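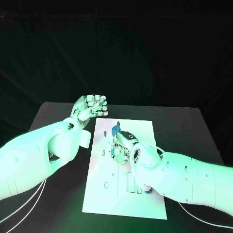 Writing on boards: what the surface does and what we say it does

Handout for week 5, Classroom Materials. Tuesday group, October 21, 2025
Tutor: Rakiya Onuoha

Read this before the practical. It's shorter than last year's version because I have taken out the claims I could no longer find a source for.

1. Flat or upright

Most advice about whiteboards assumes one hung on a wall. A board lying on a table is a different object to work on. The forearm can rest, the pen points down, and the ink reaches the tip without any help. Held level against a wall, a pen may run faint long before it is empty. Try this yourselves before binning anything.

The usual claim is that handwriting gets better on a flat board. I'm not convinced. Letters get smaller, certainly. Smaller is easy to mistake for neater, especially from the other side of the table. The reader is also often upside down to the writer, a point the catalogues leave out.

2. The resting arm

A forearm on the board steadies the hand. It also wipes out whatever is underneath it. Right-handed writers working left to right mostly escape this on the first line and then drag a sleeve through it on the third. Left-handed writers get it straight away. Babatunde Effiong's suggestion from last February was to turn the board a little, as you would a sheet of paper. It helped some people and annoyed others. We will try it again with everyone using the same text.

3. Surfaces

Three kinds turn up in schools: melamine, painted steel and enamelled steel. Melamine is cheap and marks early. Enamelled steel costs more and lasts. Painted steel sits in between, and most of the arguments are about that one.

The Londeck leaflet promises 3000 wipes without ghosting. It doesn't say with which pen, how long the ink was left, or what the board was wiped with. Ink wiped off after a minute is no test of anything. Leave it over a weekend and then tell me. The Widora leaflet gives 2000 and is just as quiet about method, so please do not write in your essays that one is better than the other by 1000. You have two numbers from two sales departments.

4. Light

Glossy boards throw the lamp back at you. On a wall you move your chair. On a table you have to move the lamp, or tilt the board, and then the pen rolls off. A low side light is kinder than one overhead, though it puts the shadow of your own hand over the word you are writing. Dark surroundings make a white board look brighter than it is – worth remembering when someone shows you a very handsome brochure.

5. For the practical

Bring an old long-sleeved top. Work in pairs. Copy the 200-word passage once flat and once upright, same pen, same person. Swap. Note where it smudged and who can read it from the door.

Fung-ping Kan has the cloths. No spray cleaner until the second hour.

Write up in 500 words, due at the next session. "It felt easier" is allowed, provided you say what you were doing at the time.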